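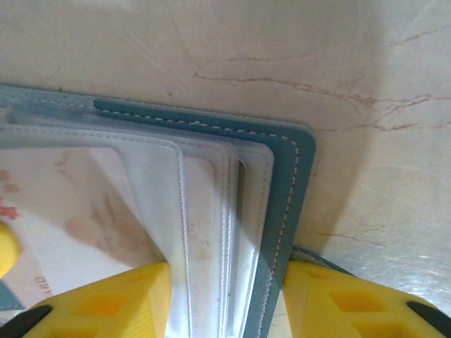 Ticket 161: Driteo sync client drops card scans on upload
Opened 11 June 2018. Status: resolved, monitoring.

Catalog job for the Undard postcard collection stops with "checksum mismatch" partway through each batch. Client is Driteo on the Long workstation, target is the Volero share. Cards are scanned one album at a time, and the albums are the type with a teal cover, pale stitching along the border and clear plastic sleeves. Batch size is 100 files. The failure comes at file 49 every time, whichever album is loaded.

Checked first:
Network cable and switch port swapped, no change.
Share quota raised, no change.
Manual copy of the same files to the share completes.
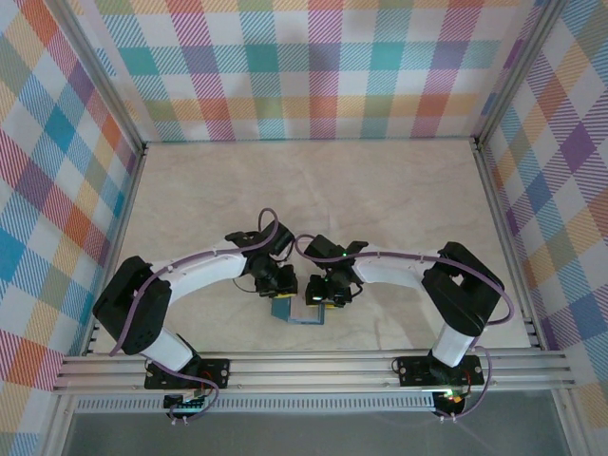 Client log shows the temp folder being purged while the upload queue is still open. The purge runs when the folder reaches its size cap. At 600 dpi the cap is hit on file 49. At 300 dpi the batch finishes.

Set the cap to unlimited in the config file and restarted the service. The setting reverted on restart – the installer had left 2 config files, and the service reads the one under the system profile. Edited that one instead. 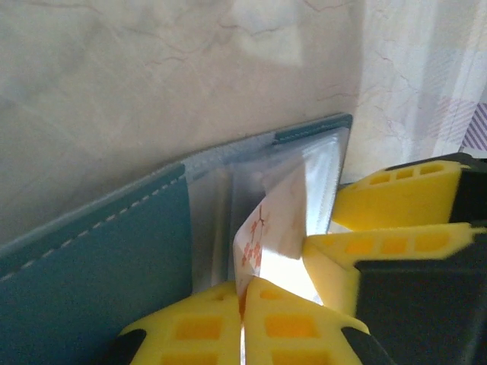

Full batch of 100 now completes at 600 dpi. Checksums match on both ends. The purge task still logs a warning at startup, "no limit defined". Harmless so far.

To do: remove the duplicate config before the September client update. Leave ticket open until then.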